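Walking downtown, supposedly

Fostmont wants people back on foot, and the city says new plazas will do it. I have my doubts. Up to 800 walkers a day, the flyer promises. Counted by whom? I walked over at noon in August and wanted two things -- shade and a bench. Slogans I had already.
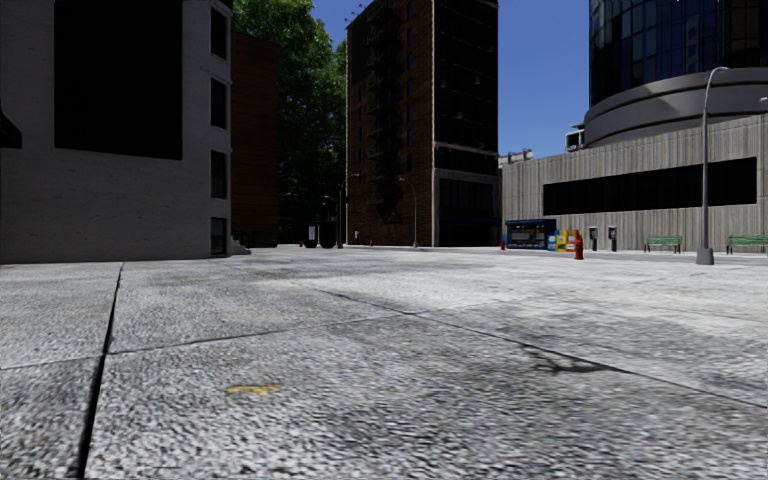

Socorro Lozano

Wide gray paving is easy to draw and miserable to cross in the heat. Put a bakery on the corner and I might come back. Until then I'm taking the 14 bus.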